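Lelico 300 Duty Locker
Steel storage for police stations and custody suites

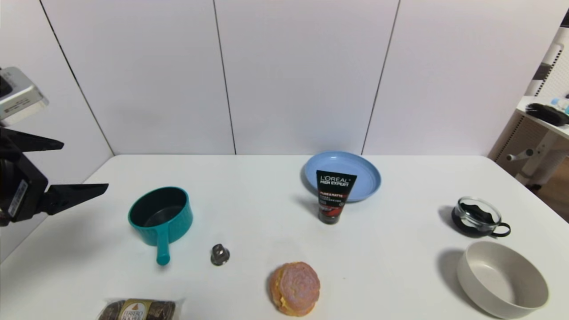 The Lelico 300 is a full-height personal locker for officers and station staff. It takes a stab vest, helmet, boots and a folded waterproof, with a separate lockable drawer at the bottom for a radio and notebooks. We build it at our Osthorpe works and deliver flat or assembled.

The body is welded steel with a powder-coated finish in grey or dark blue. Doors are vented top and bottom so damp kit can dry between shifts. The hanging rail is rated for body armour and can be set at two heights.

Specification
Width: 300 mm
Drawer height: 265 mm
Shelves: 6, adjustable
Lock: Marwat cam lock, keyed to differ
Charging point: optional, fitted inside the drawer
Product code: LEL-103

Locks
Each locker comes with two keys. A master key is supplied to the station's named keyholder only, and we ask for a signed request on headed paper before cutting another. Combination and card locks can be fitted in place of the Marwat at the time of order. They can't be swapped in later without a new door.

Fitting
Lockers must be fixed to a solid wall or bolted back to back. Fixings for brick and block are in the box. For stud walls, order the Stanstead rail kit, sold separately.

Not suitable for firearms, ammunition or seized property. See our evidence cabinets for those.

Delivery and orders
Allow six weeks for standard colours. Orders for the new drawer size placed now will ship from February. For station surveys and prices for larger orders, ask for Kerubo Ogola in the public sector sales office.

Page updated November 4, 2025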